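Posted in: Student Work > Environment and Society > Year 2 Projects
14 shares | 3 comments

Sorting at the Source: Household Waste Separation in a Student Residence

Project report, second-year module in Environment and Society

1. Background

The project started from a complaint. In January the residence office at Skameck House sent a notice to all residents saying that the recycling collection had been refused again by the contractor. The notice did not say what was wrong with the load. Several residents replied that they did not know what could go in which bin, and that the signs in the kitchens did not agree with the signs in the yard.

I live in the residence and had made the same mistakes as everyone else. I had been putting greasy pizza boxes in with the paper for a year. When the module asked for a small study of an everyday environmental practice, I chose this one.

Skameck House has 345 residents on five floors. The kitchens are shared and each has a general waste bin, a food caddy and a recycling bin. Residents are expected to empty these themselves into the large containers in the yard. The rota for this is drawn up by each kitchen and in most cases has stopped being followed by the end of the first term.

2. Research question

The question was: do residents who say they recycle also sort correctly, and if not, what gets in the way?

I was less interested in whether people care about the environment. Earlier student projects in this module have asked that, and nearly everybody says yes. Sorting is a skill as well as an attitude, and a person can be willing and still get it wrong.

3. Method

The work had three parts.

The first was a short questionnaire, put under doors and also sent by email. It asked how often the person took out the recycling, where they had learned the rules, and which items they were unsure about. I received 37 completed forms. That is a low return and the results should be read with this in mind.

The second was a sorting exercise. I asked 20 of the people who had filled in the form to sort a set of clean household items into recycling, food and general waste. The set included paper packaging, glass, metal, plastic film and a few items made of more than one material. They did the exercise alone and could take as long as they liked. I wrote down where each item went and, when the person hesitated, what they said while deciding.

The third was a check of the written guidance. I collected every sign, sticker and leaflet in the building that mentioned waste and compared the wording. I also looked at how recycling bins are labelled in general, including labels in more than one language, because a large share of the residents did their schooling outside the UK.
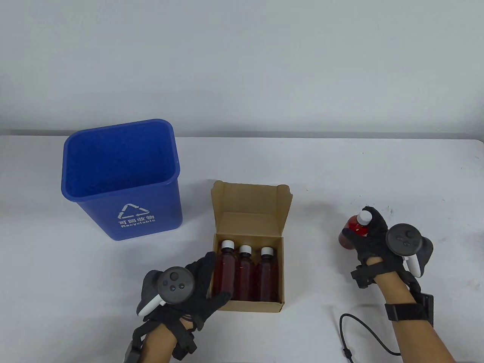
4. Results of the questionnaire

Most people who answered said they recycled always or often. Very few said never. The people who answered always were also the ones most likely to say they had learned the rules at home, from parents or a previous flat. Hardly anyone mentioned the signs in the building as a source.

The items people were least sure about were drinks cartons, crisp packets, bottle caps and anything with food on it. Bottle caps caused the longest comments. Some had been told to take them off, some had been told to leave them on, and one form had arguments for both on the back of the page.

Residents who had come from abroad often described a stricter system at home. One wrote about a Crăciun visit to family in which all the wrapping paper was sorted on the kitchen floor before anyone was allowed lunch. Another wrote that in their home town there was a bin colour for everything, and that blue in the building meant something different from blue at home. I had not asked about colours and added this as a topic in the second part.

5. Results of the sorting exercise

Plain paper and metal tins were sorted correctly by everyone. Plastic film was sorted wrongly by more than half. The mixed items were the hardest. A cardboard tube with a metal base was put in three different places by different people, and two of them changed their minds after they had finished.

Glass gave a more interesting result. Everyone knew that glass can be recycled. The hesitation was over small containers that had held something other than food or drink, such as medicine or essential oil, and over whether the lid should stay on. People handled these for longer than anything else in the set. 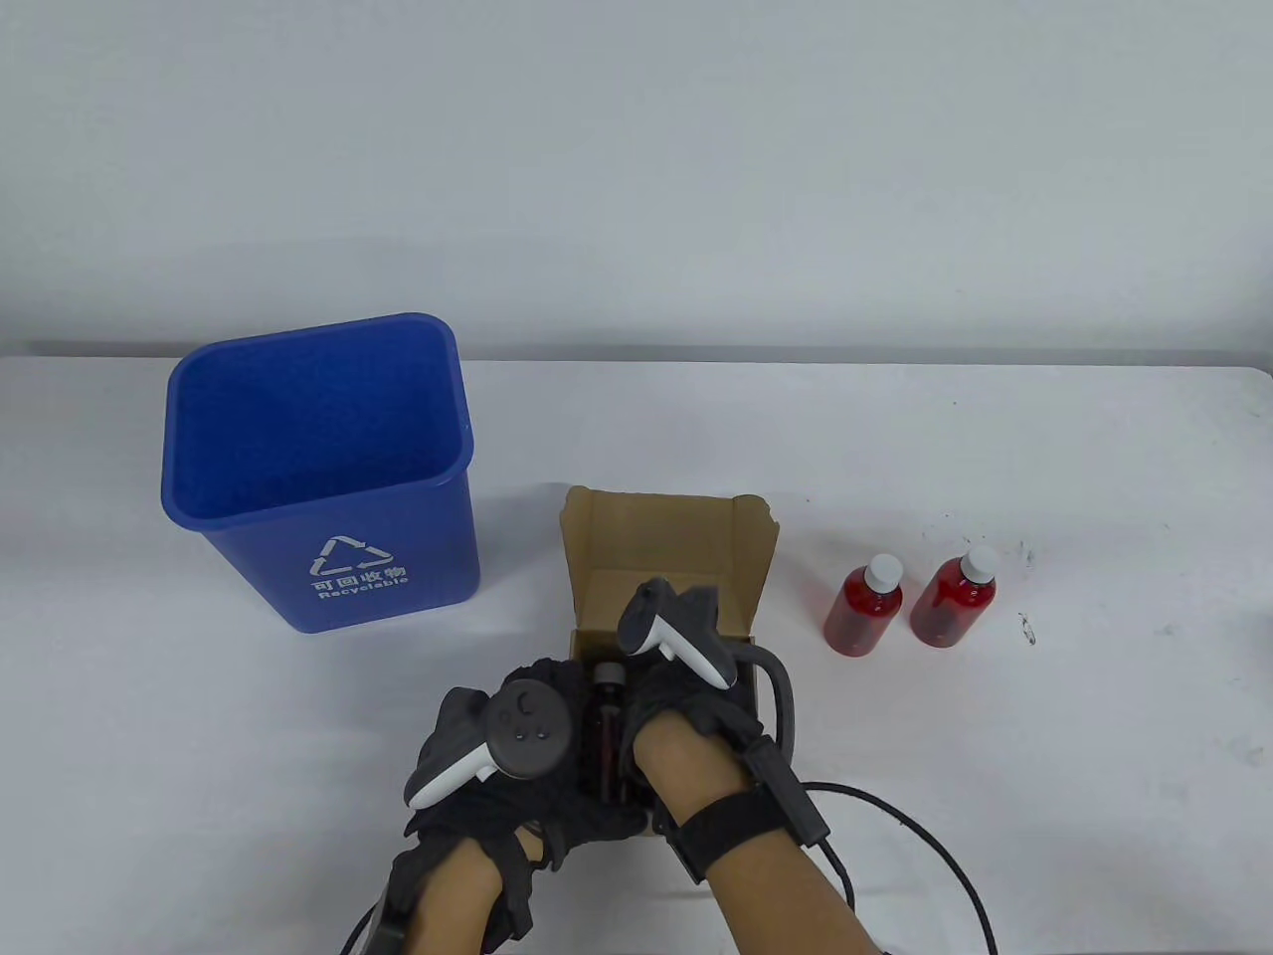
Several people said they would put an item in general waste if they were in doubt, because they were afraid of spoiling the whole load. Others did the opposite and put it in recycling, hoping that someone further along would deal with it. The second habit is sometimes called wishful recycling. In the exercise it was more common among those who had said they always recycled.

There was no clear link between the answer on the form and the score in the exercise. Those who said they sometimes recycled did slightly better than those who said always, but the group is too small for this to mean much.

6. Results of the sign check

The building has signs from at least three different periods. The oldest are stickers from Jellero, the previous waste contractor, which are still on the inside of some cupboard doors. They ask for glass to be kept apart. The present contractor, Sello, takes glass mixed with tins and plastic. Both sets of instructions can be read from the same spot in the second-floor kitchen.

The newer posters are clearer but use small type and the words "contaminated" and "non-target material". When I asked people what non-target material meant, most guessed. All of the posters are in English only. The recycling symbol with the three arrows appears on every one of them, and people recognised it, but it does not say which materials are accepted and some took it to mean that any item carrying the same symbol could go in.

7. Discussion

The main finding is that the guidance is a bigger problem than attitude. People had picked up rules from different places and applied them with confidence. When the rules did not cover an item, they fell back on a habit.

Colour was mentioned by more people than I expected. A resident who has grown up with one colour scheme will go on using it unless something tells them otherwise at the moment they are holding the item. A poster on the far wall does not do this. A short label on the front of the bin might, particularly if it names the materials.

Kitchens also differed from each other. In the kitchens with a working rota the bins were emptied before they overflowed, and residents there reported fewer arguments. I did not measure how well those kitchens sorted, and this would be worth doing.

8. Limitations

The return on the questionnaire was low. People who agree to take part in a study of recycling probably think about it more than their neighbours do. The items in the exercise were clean, and real waste is not. Participants also knew they were being observed, and one of them asked me for the right answers before starting. The contents of the yard containers were not examined, as the residence office did not give permission.

9. Recommendations

The old Jellero stickers should be removed. Each kitchen bin should have a label on its front listing the accepted items in everyday words, with drawings. The label should say what to do with lids and caps. The welcome pack should include the same list, and it should be sent again in January when new residents arrive.

I have passed these points to the residence office and have been told they will be discussed with Sello when the contract is next reviewed.

Filed under: recycling, student housing, waste, surveys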